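Wodska kitchen pack, first impressions

11/05/2025

OK so quick one, I have to be out of here in an hour. A few of you asked if I ever got into the Wodska two-arm kitchen pack. Yes. Got the license in July, finally sat down with it properly this past week.

What you get: the simulator, a bunch of kitchen counters, two arms with grippers, a pile of food and dishes to put on the counters. 163 objects in the base pack. No hardware, this is all on your computer. If you want real arms go read Heriberto Barrera's posts, he has the budget.

Install was fine. Mostly. The first download died twice and then the activation email went to spam. After that it just ran.

Things I like. The counters look lived in, not just a gray box on a gray plane like in Grurnico. Grips are decent. Round stuff used to shoot out of the fingers like soap in every other kit I tried, and here I got through a whole evening without chasing a tomato accross the floor. Resetting a layout is one key. One key!!

Things I don't. The manual is bad. Whole section on using both arms together is 5 pages and half of that is install notes again. Support answered me in 4 days, somebody named Ileana Marinescu, very nice, sent me a config file that should of been in the download to begin with.

Started with the produce tasks since thats what Milagros Ignacio told me to do. Pick a vegetable, get it to the cutting board, let go. Sounds like nothing.

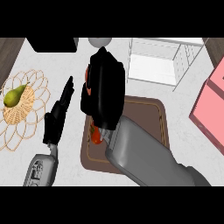
The second arm is where I lose time. Keeping it out of the way of the first one is most of the job, and the planner takes big lazy loops if you don't set limits. Set the limits. Page 4 of the manual, tiny print.

Price is per seat, yearly, and I'm not thrilled about it. Would I renew? Probably, if they fix the docs. Want to try the Pelis add-on next, more dishes I think. Ok gotta run, comments are open.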